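Reading time: 2 min

Abera Finger Kit for the Rallo hand-held gripper

Gravar sells the Abera kit as a full service in a box: two fingers, tip covers, a face-plate screw set and a sheet of setup notes. It costs 435 with the tip covers and 400 without. The notes promise "like-new grip in minutes". We have fitted enough of these at Greronton to doubt the minutes, and we'd want to see the grip on cloth before believing the rest.
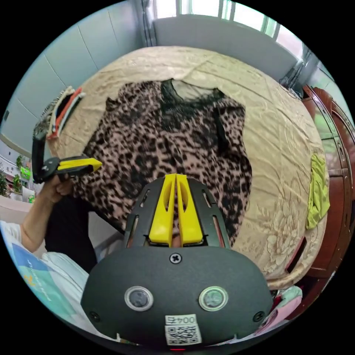
Finger alignment is what goes wrong first on a Rallo. The notes tell you to close the fingers on a card and tighten up, and on a card almost anything looks straight. Try it on clothes. A blouse with a lace neckline, laid flat on a slippery satin bedspread, will show up a poor setting far sooner than the card does. Set both fingers in the slotted frame, close them by hand and look along the tips from above. If one leads the other, slacken it and start again – forcing it over only bends the finger.

The face plate on our units is held by three screws, one at the top and one in each lower corner. Do them up a little at a time. The kit's spare screws are fine, though 435 seems a lot to pay for fine.
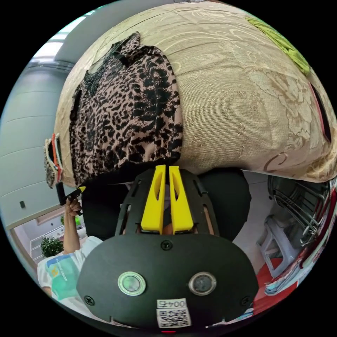

Unit 004 with both fingers fitted, during work on a leopard-print garment.

Cleaning gets one line in the notes, and it deserves a page. Lint collects in the finger slots and down in the frame. Use a dry soft brush, then a lens cloth on the two round windows in the face plate, and keep the cloth for that job alone. Gravar's own cleaning spray is an extra, and we could find no difference between it and a dry cloth. Leave the label alone as well. Scrub the QR code off and you'll be typing serial numbers for the rest of the unit's life.
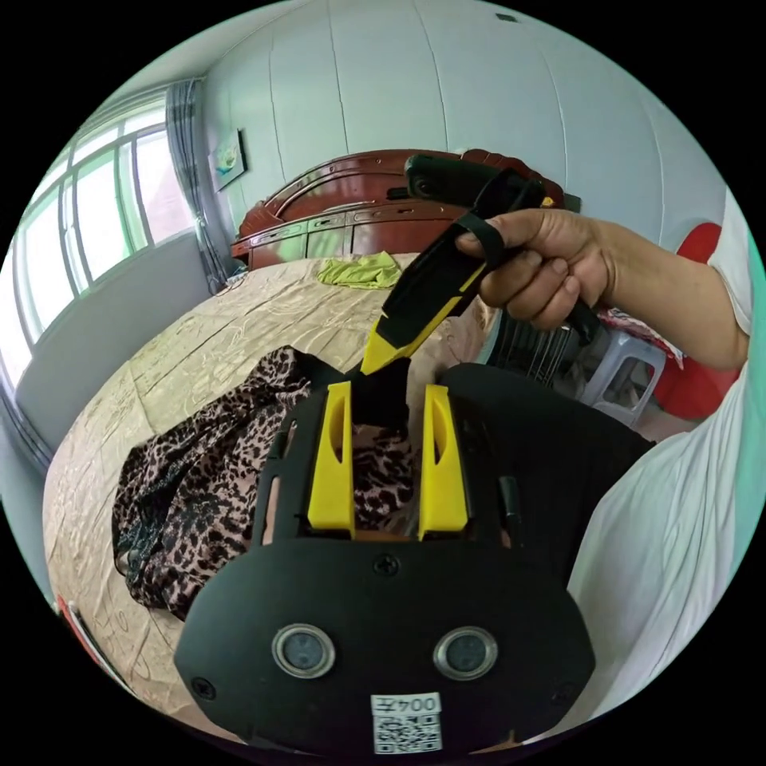 Second tool in the right hand, strap over the fingers, tip pointing down towards the gap between 004's fingers.

Straps and tip covers are sold as wear parts. The quoted life is 333 hours for a pair of covers, with no word on what they were gripping at the time. Change them when thin fabric starts to slide, whatever the hour count says. Check the strap where it bends – that is where ours have frayed.

Does the kit earn its price? For bent fingers, yes. For a gripper that merely feels loose, clean it and reset the fingers first.
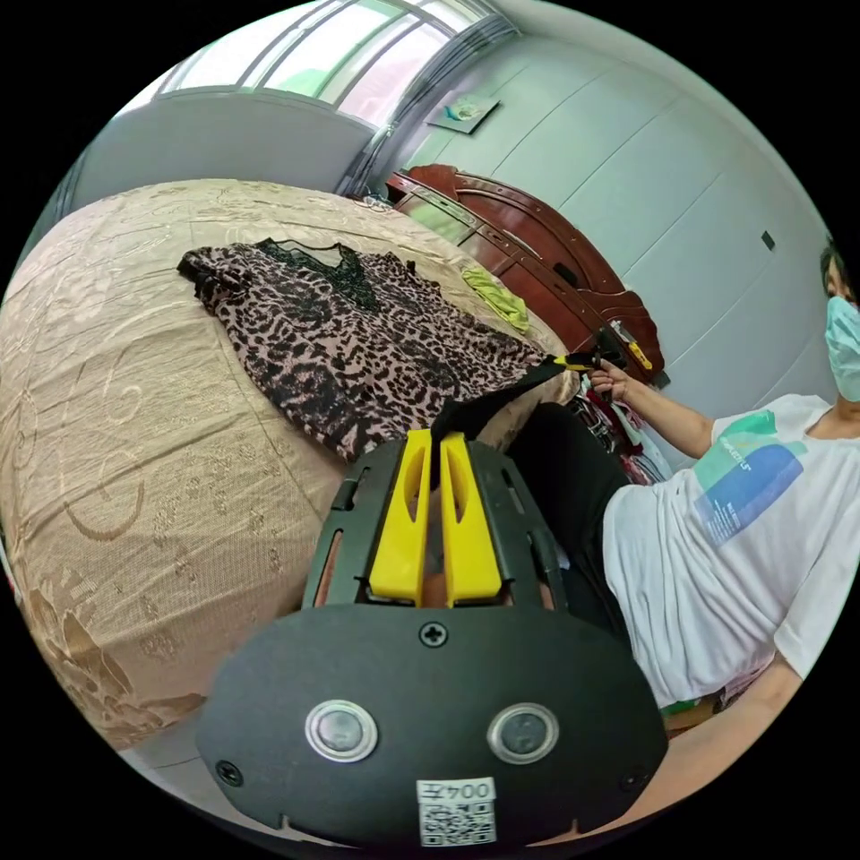 Gravar's support desk replied that the 333 hours was measured on cotton, and that thin or slippery cloth "may give a shorter figure". They would not say how much shorter. The setup notes were last revised in October and still don't mention it.

Page checked January 8, 2021.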